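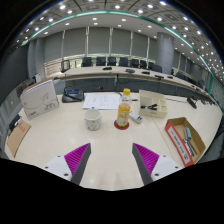 Rosalind Achterberg wants to know if the tea in Wustden is really that bad or if I just miss home. Fair question. It's the water, and I've spent enough evenings on it now to make a thread.

Background: I grew up in Enache, where the water comes off granite and has almost nothing in it. I never thought about it. You filled the kettle, you made tea, the kettle stayed clean for years.

I moved to Wustden in December. First morning, same tea bags, same kettle. The tea came out dull and brown with a skin on top that broke up like thin ice when I stirred it. I figured the kettle hadn't been rinsed.

Rinsed it. Same thing.

I finally bought test strips. You dip one, wait, and match it to the color chart on the packet. Wustden tap water came out at 200 parts per million. I asked my sister to do a strip in Enache and she got 10.

Anything over 180 is usually called "very hard" in the US charts. It's safe to drink. It's mostly calcium and magnesium picked up from limestone, and plenty of people like the taste of it cold.

The skin on the tea is calcium carbonate tangled up with compounds from the tea itself. It forms where the tea meets the air. Milk can make it more noticeable. A squeeze of lemon clears it up, but then you're drinking lemon tea.

Gus Gallagher says to just brew it longer. I tried 7 minutes instead of my usual 4. Stronger, yes. Also flatter and more bitter, with more film. Going back to four.

What I've tried so far, in the order I tried it:

Boiling the water first and letting it settle. This does take some of the calcium out, and you can see it in the bottom of the pot. It's slow, and by the time you've poured off the top and boiled it again the water tastes tired. Fine for a weekend. I'm not doing it before work.

A filter jug. Better. The film mostly went away for the first couple of weeks and then crept back. The cartridges wear out sooner in hard water than the box suggests, so check the tea and don't trust the little light on the lid.

Bottled. Works if you read the label. Look for the calcium figure and the dry residue figure, and pick something low on both. A lot of bottled water is as hard as the tap or harder. Price tells you nothing about this.
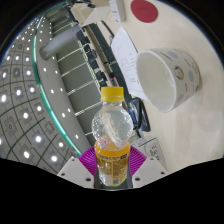

The one with the yellow cap.

I don't want to keep buying bottles for tea, though. It adds up, it's heavy to carry up the stairs, and the recycling bin here is small. So bottled is my comparison cup and the filter jug is for every day.

Several people asked about a whole-house softener. I rent, so no. Chalerm Jitpraphai has one and makes his tea from the one kitchen tap that bypasses it. Softeners of that kind swap the calcium for sodium, and he thought softened tea tasted slippery. I haven't tried it so I can't say.

Different tea helps more than I expected. Delicate black teas get lost in hard water. A strong, small-leaf blend holds up. Marisol Park mailed me a bag of one that's sold as a breakfast tea and it's the first cup I've had from the tap here that I finished without thinking about it.

Green tea from the tap: cloudy and yellowish. Gave up on that one quickly. Filtered only.

Coffee is a separate argument and I'm staying out of it. Some minerals are supposed to be good for coffee. My filter coffee tastes the same to me in both towns, but I'm not a careful coffee drinker.

For the kettle: white vinegar and water, half and half. Bring it to a boil, switch off, leave it for an hour, rinse it well, boil once with plain water and throw that out. Citric acid does the same job and doesn't smell up the kitchen. I do it monthly now – in Enache I don't think my parents have ever done it.

Next up is mixing filtered and tap, to find out how far I can stretch a cartridge before the film comes back. Amos Kasprzak says half and half is fine with a strong tea. Starting there tomorrow morning and I'll add the result to this thread.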